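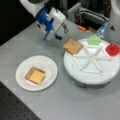
Household manipulation is the branch of robotics concerned with chores done by hand in homes, kitchens and small workshops: laying out food, folding cloth, wiping counters, sorting parts, putting things back where they belong. It is usually kept separate from floor care and lawn mowing, where single-purpose machines have been on sale for years and need no hands. The central question of the field, whether a general-purpose arm can do ordinary chores to a standard a householder would accept, remained open as of 2024-10-03. The record so far is thin, and much of it comes from the people building the machines.

Scope and terms

Writers on the subject use "chore" loosely. In product literature it may mean a complete job, such as making breakfast and clearing up afterward. In test reports it more often means one step of that job, such as moving a slice of bread from one surface to another. The gap between the two accounts for a good deal of the disagreement over how far the field has come. A machine credited with "making a sandwich" may have been given sliced bread, open containers and a plate already set in place, with a person nearby to put everything back for the next try.

Food assembly

Simple food assembly is a favorite test because the ingredients are cheap and the result is easy to judge by eye. Bread is light and holds its shape when toasted, but it crumbles under a firm grip and slides under a weak one. Sliced cheese bends and sticks. Spreads are harder again, as the tool has to stay in contact with a surface that gives way, and the right amount of pressure changes with every stroke.

The Brerkov kitchen trials, among the longer runs of this kind, logged 527 attempts at a topped slice of toast. Of these, 504 were entered as complete. The figure has been widely repeated, generally without the conditions attached to it. An attempt was entered as complete if the topping ended up anywhere on the bread, and no time limit applied. Attempts halted by an operator before the first grasp were left out of the total. The trials did not measure cleaning up, which in most kitchens is the larger part of the work.

Gripping and sensing

Most arms used for chores carry a gripper with two fingers that close toward each other. The design is sturdy and easy to repair. It is also a poor match for thin, flat things lying on a flat surface, which a person would pick up by sliding a fingernail under the edge. Many test layouts get around this by leaving the edge of an object hanging over a rim – a fair engineering choice, but one that a real counter seldom offers.

Cameras mounted near the gripper give a close view of whatever is being handled. Once an object is between the fingers it can fill much of that view and hide what lies behind it, so the machine may have least to see at the point where it has to place something accurately. Glossy surfaces and bright windows make matters worse.
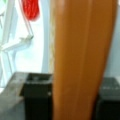

Melahat Duman has argued that complaints of this sort set the bar in the wrong place, and that a slow machine which gets one step right most of the time would still be worth having for a person who cannot do that step at all. The argument is a serious one. It does depend on the other steps being done by somebody, and on that somebody not being kept busy looking after the machine.

Shop-floor work

Light shop-floor chores are often said to be closer to solved, on the grounds that a bench can be arranged to suit the arm. The Karaca workshop kept two arms on parts sorting and bench clearing for six weeks in October and the month after. Output was steady while the bins stayed in their marked positions, and fell off when they were moved. Rikoment, which supplied the control software, described the result as a success. The workshop went back to sorting by hand and kept one arm for loading trays.

Evaluation

There is no agreed way to score a chore. The Trestari scale, the best known attempt, grades a finished job against what a paying customer would accept and subtracts for every human touch along the way. Developers have objected that it punishes early systems. Few have published scores on it.

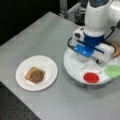 Toast with a brown spread on a plate, beside a robot arm holding a piece of bread.

Cost is reported even less often than reliability. Published figures tend to give the price of the arm and leave out the bench, the guarding, the setup and the operator's hours.

See also

Domestic appliance
Parallel gripper
Workplace automation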